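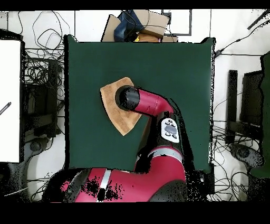

Aino Honkanen wrote to us after the last call that she had folded her cloths every which way for years and never saw that it made any difference to the cloth. We suspect she is right. We would still like to check, and for that we need people who own soft cloths and have opinions about them.

Call for participants: does the fold matter?

Kemppainen is looking for adults to take part in a small home trial of cloth folding and storage. It concerns the soft, suede-like kind of cloth people keep for glasses, screens, instruments and the good silverware. There are plenty of claims about these. Fold it in thirds and the edges last longer. Fold it corner to corner and it won't crease. Never fold it at all, roll it. The Trorkar method, which one of our readers swears by, has you turn the border inward every single time, and we have yet to hear a convincing account of what that is supposed to do.

Most of the advice comes from people with a folding method to teach. We have read a fair amount of it and found very little that was tested against a cloth simply dropped in a drawer.

What you would do

You get a set of plain cloths and a flat mat to fold them on. For six weeks you use them the way you normally would. Some you put away in a triangle, some in a square, and some you wad up and forget. At the end you send them all back, unwashed, with your notes.

There are two visits to the Inon workroom, one at the start and one at the end, 90 minutes each. The first is mostly practice. A triangle sounds easy until the points refuse to meet and the bottom corner goes round on you. We don't mind a lopsided fold. Please don't iron anything to please us.

Who we want

People who fold carefully, people who don't, and people who think the whole question is silly. That last group was badly underrepresented in February, when nearly everyone who applied already had a favorite method and found, to no great surprise, that their favorite came out best.

You should be 18 or older and able to come to both visits. You can't take part if you sell cloths, cases or folding boards, or if you teach a class on any of it.

What you get

We pay $91 after the second visit, when the cloths are back. You keep the mat. You will not get a certificate, and we can't promise you a tidier drawer.

What we can't tell you yet

Whether there is anything to find. If creases turn out the same in every pile, we will publish that, with the notes, on the Irport page where we put the earlier results. Anyone hoping to see a particular method vindicated should probably sit this one out.

To apply, send a few lines on what you use your cloths for and how they are stored at the moment. A messy answer is fine. Put "Fold trial" in the subject line and address it to the Kemppainen workroom desk.

Posted 08/08/2025. Applications stay open until the places are filled.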